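Course Materials > Robot Software > Unit 4: Perception and Control
Print this page | E-mail this page

Handout 4.2 – From Demonstration to Policy Input

This unit covers the software that lies between a hand-guided demonstration and a trained controller. Students should have completed the Trosska installation exercise before the laboratory period.

A gripper-mounted view shows the fingers and whatever lies close to them. A view from head height shows the work surface and the position of the hands. The two streams run on separate clocks and must be aligned before any action labels are computed. In the course software, alignment is performed by the Bendeo module, which resamples both streams to 20 samples per second.

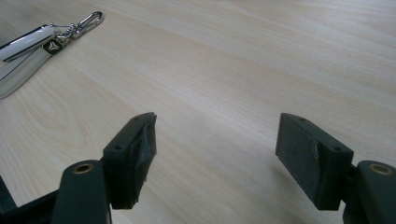
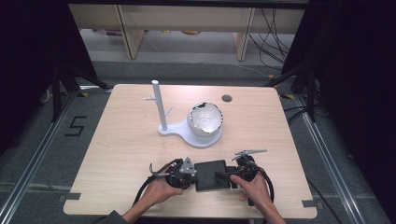
Gripper view with the fingers open (first); head-height view of the table, with both hands on the device (second).

Finger opening is estimated from the gripper view alone. The estimator locates each finger, measures the gap in pixels and converts it by means of a calibration table. Reflections on a pale tabletop can shift the detected edge of a finger – students should inspect the residual plot before accepting a calibration.

The practice set contains 1,293 episodes, of which 54 are reserved for testing. Reserved episodes may not be used to tune the filter.

Assignment
1. Align the two streams for one episode and report the remaining offset in milliseconds.
2. Plot finger opening against time.
3. Explain, in no more than 200 words, how an alignment error would affect a planner that relies on the gripper view.

Questions may be directed to Tymofii Lysenko, laboratory instructor.

Related items
Handout 4.1 – Camera Calibration
Handout 4.3 – Planning with Delayed Observations
Lecture slides: Filtering and Resampling (T. Long)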